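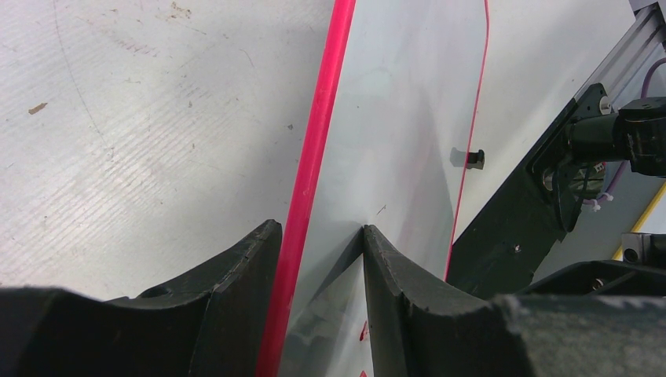

Whether machines can do household or shop-floor chores yet depends mostly on which chore gets measured. Most of the numbers people quote come from matte boxes and soft toys. Reflective parts are a different problem. A glossy, pale gray panel with a red edge gives you a dark reflection of the fingertip right where the fingertip is, and a depth sensor or a vision model has to decide which of the two is the finger. Thin, shiny and narrow is most of what sits in a kitchen drawer or a parts bin.

Some results from Prutden, where I run the handling tests. We tried 191 picks of thin glossy parts in July, same policy throughout, no retuning between parts. 162 were clean. A clean pick means lifted, held for four seconds, and set down inside the marked area with no human help.

Of the failures, 11 were drops in transit. Nearly all the rest were bad closes: the fingers met the part at a slant, the part rotated, and the controller reported a good grasp anyway. I worry more about those than the drops. A drop is easy to detect.

For comparison, the same arm on cardboard blanks almost never misses. If your line handles cardboard blanks, you could automate that station this year. Budget more for the fixture than you think.

Household is harder for dull reasons. A shop floor lets you fix the lighting and the part position. A sink does neither. Vilgate published a dish-loading demo with one plate type and one rack. Good engineering, narrow claim. I would like to see it with mixed glassware and a spoon lying across the drain.

People ask about speed. Our median cycle on glossy parts is still well behind a person doing the job by hand. Most of that is the approach, which we slow down on purpose. The Shibata fingertips let us speed it up a little, at the cost of faster wear on the pads.

So for thin parts at a fixed station: yes, with someone nearby to clear faults. For an unattended kitchen: no. I'll rerun the set with a force check on close and post the failure breakdown, including the false positives.

Sovedance Social | Contact | Copyright | Back to top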